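Subject: Re: [nerve-pain] Coming off the evening dose – anyone else buzzing?
From: Maëlle Sutherland
To: the list

Jocelyn Gauthier wrote:

> Hello all. Second message here, the first was the one about parking.
> My consultant at Oltmanns has decided the numbness in my feet is
> "peripheral neuropathy, cause to be established", which I gather is
> Latin for a shrug. I had the nerve conduction test in June and have
> been on the evening tablet since. It did help the burning, but I
> was walking into doors, so the GP is bringing me down in steps.
>
> Two questions. Has anyone had a buzzing feeling in the soles while
> reducing? It's like standing on a fridge. And is the test always
> that unpleasant? I was told "a slight tapping". It was not tapping.
>
> Also, how do people manage in the kitchen? I dropped a full kettle
> last week and didn't notice my foot was wet until I saw it.
>
> Jocelyn

Hello Jocelyn, and welcome, parking and all.

Buzzing first. Yes, I had it, and "standing on a fridge" is better than anything I managed to tell my own doctor. Mine came on a few days after each step down, worst at bedtime, and faded before the next one. That's me and my feet, though, and I'm a retired piano teacher, so please ring whoever set your timetable and tell them. Ask whether the steps could be smaller. Mine were, after I complained, and nobody minded. What you mustn't do is get fed up and stop the lot at once. I tried that in my second year, being cleverer than the leaflet, and spent a week feeling as if I'd been plugged in.

As for the test, "a slight tapping" is what they say to everyone. I've had it done twice. The first time the young man told me I had lovely ankles for it, which I have decided to treat as a clinical finding. The little shocks are over quickly but the needle part, if you get the needle part, is a needle. The thing worth knowing is that the test only looks at the larger nerve fibres. The small ones, which carry pain and temperature, can be in a dreadful state and the traces still come back looking respectable. If your letter says "normal" and your feet disagree, ask about small fibre neuropathy by name. I'd also ask which bloods they've done. B12, blood sugar and thyroid were the ones on my form, and my B12 was low enough to make the receptionist ring me at home.

Now, kitchens. This is my specialist subject, as I've scalded, dropped or stood on most of mine.
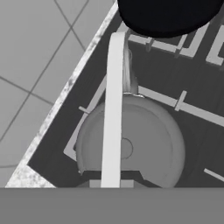
Round grey pot on a dark surface, seen from overhead.

My rule is that feet don't get a vote on temperature. Hands barely do, in my case. I test washing-up water with the inside of my elbow, like a baby's bath, and I wear proper closed shoes whenever the hob is on. Slippers are a menace. They soak up hot water and hold it against you, and you'll be the last to hear about it. I fill the kettle with a jug and never more than two cups' worth. If you do get a splash, take the shoe and sock off straight away and look, then cool it under the tap for twenty minutes by the clock. On the wet foot you mentioned – do check it again, between the toes as well, and if there's any blister or broken skin have it seen this week. A mirror on the bathroom floor does for the sole if you can't bend that far.

I also bought a pair of Skutex insoles, which were meant to "wake the foot". The foot slept on. Others here swear by them, so I'll say only that mine are now under the leg of the ironing board. The Ziniteck socks with no toe seam are another matter and I'd be sorry to be without them.

Doors: I still walk into them, and I've been off the evening tablet since spring, so don't blame it for everything. My physio had me stand on one leg at the worktop while the toast was on, holding the edge with two fingers. It's dull and it did help. A night light in the hall helped more. With numb feet you do a lot of your balancing by eye, and in the dark you're left with guesswork and the banister.

Somebody asked last month for the Ikmont booklet on foot care, and I've now found it. It's the 2-page one, not the long one with the cartoons. I can post copies if you write to me off list.

And Jocelyn, do write down the buzzing. Time it started, how bad, what step you were on. I turned up to my last appointment with a notebook and was listened to for very nearly the whole of it.

Maëlle
(left foot fair, right foot sulking)

--
You are receiving this because you joined the nerve-pain list. Members share their own experience, which doesn't replace advice from your doctor or pharmacist. Please trim quoted messages when you reply.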